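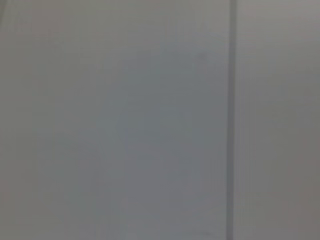 OK so I promised I'd write something up about why cats knead, and a few of you have been nudging me, so here goes. Long one. Get a drink.

For anyone new: I live with two cats, Illum and Rothe. Illum is a big gray tom and Rothe is a little tortie who thinks she runs the building. They both knead, but they do it so differently that I went down a whole rabbit hole.

First, the basics. Kneading is the thing where they push their front paws in and out against something soft, left, right, left, right, like they're working dough. Some people call it making biscuits. My grandmother called it treading.

Kittens do it to their mom while they nurse. The pushing helps the milk come. So the usual thinking is that grown cats keep doing it because it's tied up with being warm and fed and safe. I find that unbearably sweet.

There are other ideas too. Cats have scent glands in their paws, so when they knead your blanket they're probably leaving a bit of themselves on it. Your blanket now belongs to the cat. Sorry about your blanket.

And then there's the nest idea, that wild cats might have patted down grass and leaves to make a soft spot before lying down. I can buy this one for Rothe, she does four turns and a stomp and then drops like a sack of flour. Illum just kneads and stares at me for ages and never lies down at all!

Someone asked me last time if cats that left their mom too early knead more. I used to say yes with a lot of confidence. I've since read more and the answer seems to be that lots of cats knead, including the ones who had plenty of time with mom. Illum came to me at 20 weeks and he is the worst offender I've ever met.

Now the claws. Oh, the claws.

Please don't yell at your cat or push them off hard when it hurts. They have no idea. From where they're sitting they are having the best evening of their lives and you suddenly turned on them.

What I do: thick folded blanket on my lap BEFORE I sit down. If I forget, I slide a pillow under the paws and let them carry on. Rothe barely notices. Illum gives me a look and then gets back to work.

Trim the tips too. Just the very ends, stay well away from the pink part, and if you're nervous ask at your vet's and have them show you. I do a paw while they're sleepy, then a treat, then I stop. The other paws can wait for tomorrow. It took me until June to get Illum okay with it and I'd started right after New Year.

(And no, please, never declaw. I'm not getting into it in the replies.)

A few of you said your cat drools when they knead. Mine too, Rothe leaves a puddle. If they've always done it and only when they're blissed out, it's usually just part of the package. If it's new, or they drool at other times, or their breath is bad or they're off their food, call the vet. Teeth are a big one.

Same goes for wool sucking, where they knead and chew on the blanket at the same time. Sucking is mostly harmless. Swallowing bits of yarn is not, and that can get serious fast. Rothe went for a scarf of mine once and I spent a very long night watching the litter box. All scarves now live in a drawer.

Also! If your cat doesn't knead, that doesn't mean they don't love you. My old girl Kanell lived to a grand age and I could count her biscuits on one paw. She sat on my feet every single night instead – that was her thing.

Somebody wanted to know how long a session lasts. With Illum, about 4 minutes if I keep still, longer if I'm on the phone and trying to sound professional.

Favorite surfaces in this house, going by pure enthusiasm: the fleece throw, my stomach, the bathrobe while I'm wearing it, the dog bed (we do not have a dog, it was on sale).

Anyway, tell me what yours do. Back paws too? Purring or dead silent? Does anyone have one who kneads the air? Rothe does it lying on her back when she's half asleep and I have never once managed to get it on video.

Going to bed now, will read replies in the morning. Illum is already on the pillow and he's started.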